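Folding Is the Hard Part: Can a Machine Do the Laundry Yet?
Student project report, Household Technology option
February 27, 2022

Why we picked this

Our group chose laundry because every one of us had it piling up at the time, and because it seemed like the chore closest to being solved. The washer washes, the dryer dries, and surely the last bit couldn't be far behind. We went in as cheerful believers, I should say, and a couple of us had already decided what we would do with the free evenings.

What we did

In December we spent two afternoons at the Bawa laundry on the edge of Ivach, which takes in washing from guesthouses and from families, and the staff there were very kind about letting us stand in the way. They use a folding machine called the Votovside for sheets and towels. After that we borrowed a smaller home folder, the Cakuditz, from the department store cupboard and tried it on our own clothes in the dorm common room, with a good deal of tea and rather more laughing than the timetable allowed for.

We wanted to answer a plain question: which parts of the job, from a dried heap to a tidy shelf, can a machine take over today, and which parts still need a person standing there?

What we found at the laundry

The Votovside is a pleasure to watch. A towel goes in flat at one end and comes out the other in a neat packet, and it handled 118 towels in a row while we were there without anyone having to stop it. But a person feeds every one of those towels in by the corners. The machine never picks anything out of the cart, and it has no way to find a corner on its own. The staff told us that this is the tiring part of the work, and that the folding itself was never what made their shoulders ache. That changed how we thought about the whole project, and we rewrote our plan on the bus home.

Family washing goes to a table at the back and is done by hand. Shirts, baby clothes, anything with a hood – all of it is sorted and folded by people who barely look down while they do it.

What we found with the home folder

The Cakuditz wants each garment clipped on by the shoulders, face out, sleeves hanging. We gave it 40 items over one long evening. T-shirts came out well, and thin cotton pajama tops nearly as well. Thick things were another story. A chunky cardigan jammed it twice, and we stopped trying with wool after that. We also noticed that by the time a shirt was clipped on straight, most of us could have folded it (one of our group did so repeatedly, to make the point, until we asked her to stop).

The price was the other trouble. A home folder of this kind was listed at 3,000 dollars in the catalog we used, and none of us could picture a family paying that for T-shirts.

Where this leaves us

We would say that machines can do the flat half of folding, provided somebody does the finding and the straightening first. A machine that picks up clothes with fingers of its own is a different idea from a folder with rollers, and we think it is the one worth following, though it has a lot to learn about cloth. If we had another term we would leave towels alone completely and work only on knitwear, starting with how to take hold of one layer without dragging up the next.

Knitwear is where we would like the next group to begin, and we would be glad to hand over our notes and the leftover tea. A sweater has no crisp corners to look for, and its thickness changes wherever there is a collar or a cuff. Take one spread on a bed, with a black ribbed part folded up between two blue finger pads and a striped sleeve lying to either side: before any folding can start, something has to work out which ridge is a proper fold and which is only a bunch in the knitting. The stripes might help with that, as they give a camera a line to follow along the sleeve, and plain dark wool gives it very little.

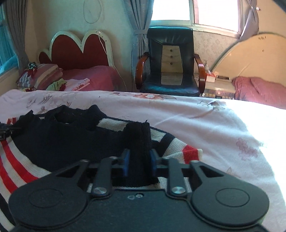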